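**Trastwood Youth League: new sub rule for U10s, thoughts?**

**daver_dad67**
So the email went out Thursday and I've read it three times now. Starting in June, every kid on a U10 roster has to play half of every game, and the ref gets a sub card from each bench before kickoff. I coach the Haris Rovers and I like the idea, I really do, but we have 14 kids this season and I can't get the math to work without swapping players every five minutes. Anybody done this in another league?

**leftbackLou**
We did it at Delaunay for two seasons. It's fine. You split the game into quarters, you write it all down the night before, and then one kid throws up in the parking lot and you do it all over again on the hood of your car.

**mrs_offside**
My daughter sat for most of last fall, so I'm all for it. She's nine. She didn't sign up to hold the water bottles!

**CoachPete_T**
Unpopular opinion, but I'm against it. Some of these kids miss every practice and show up Saturday expecting the same minutes as the ones who come out in the rain. What am I supposed to tell the kid who never misses?

**mrs_offside**
@CoachPete_T they're nine, Pete. They don't drive themselves to practice.

**CoachPete_T**
Fair, but the parents do, and the parents read the rule too. Give me something like "half a game if you made one practice that week" and I'd sign it tomorrow.

**leftbackLou**
That got tried at Delaunay and it turned into coaches keeping attendance sheets and moms arguing about dentist appointments. Never again.

**daver_dad67**
OK, I sat down with it last night after the kids were in bed — four quarters, two keepers, everybody else rotates. It does work on paper if I stop trying to keep my strongest back line together. Which hurts a little, not going to lie.

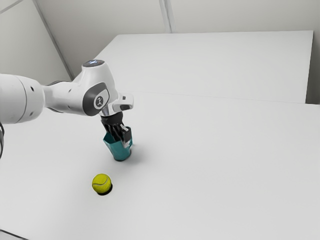 *White arm, white table, blue light on the wrist*

Other question while I have you all. Who pays for the cards? The email says "each club will supply its own" and we already owe for field paint.

**JMasson_registrar**
Hi all, Jacqueline Masson here, I do the registrations. The league ordered 1,000 blank cards and I'll have them at the June coaches' meeting, so please don't print your own. The wording in the email was left over from an older draft, sorry about that. For anyone wondering why this came up now, we sent the spring survey to 514 families and playing time was the top complaint by a mile.

**CoachPete_T**
How many of the 514 answered?

**JMasson_registrar**
67.

**CoachPete_T**
Well there you go.

**mrs_offside**
I was one of the 67 and I wrote a whole paragraph, thank you very much.

**touchline_tony**
Does the U12 group get this too? My son moves up in the fall and I'd rather know now.

**JMasson_registrar**
No, U10 and below only. U12 stays as it is for the coming season.

**daver_dad67**
Thanks Jacqueline, that helps with the cards. Lou, any chance you still have your old quarter sheet? I'd love to steal it.

**leftbackLou**
Somewhere in the garage. I'll look this weekend — it's got coffee on it but you can read most of the names.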